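Subject: Re: [latar-kitchen] crumbs and toast for the breakfast table
Date: Feb 5, 2024

Dear list, the slices from the big loaf are too wide, and one leans out of the slot.
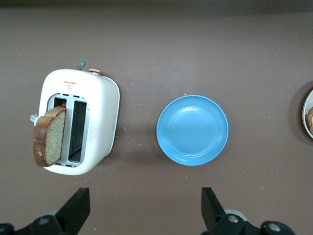
Eteo wrote:
> Please cut the loaf thinner. At 14 mm it stays stuck with us.

Thank you, I will try it. The mustard-yellow bottle can stay near the plate.

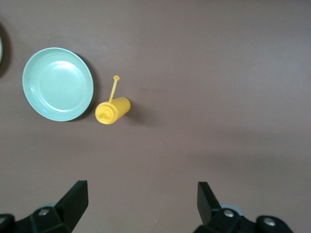 I also want to wipe the table before each new round, as crumbs travel far. In June we must make 30 portions, so I prefer to practice now.

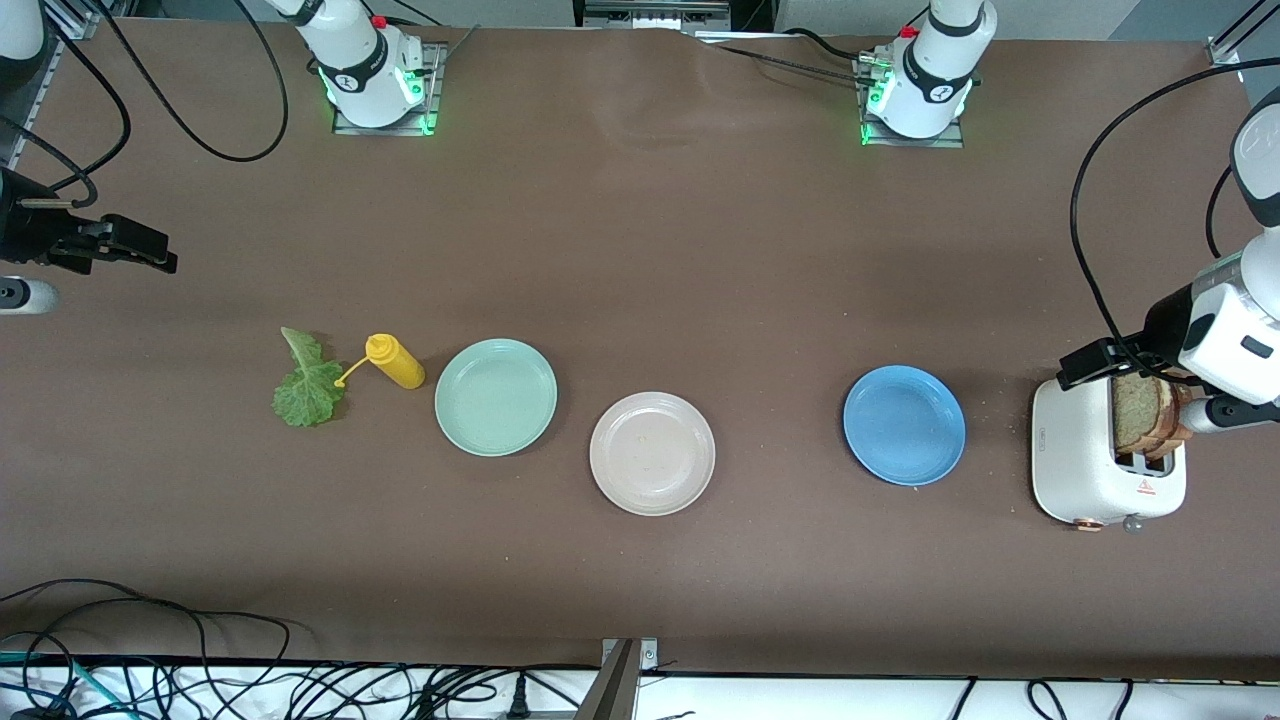 Two slices of toast at the white toaster.

With kind regards,
Brandes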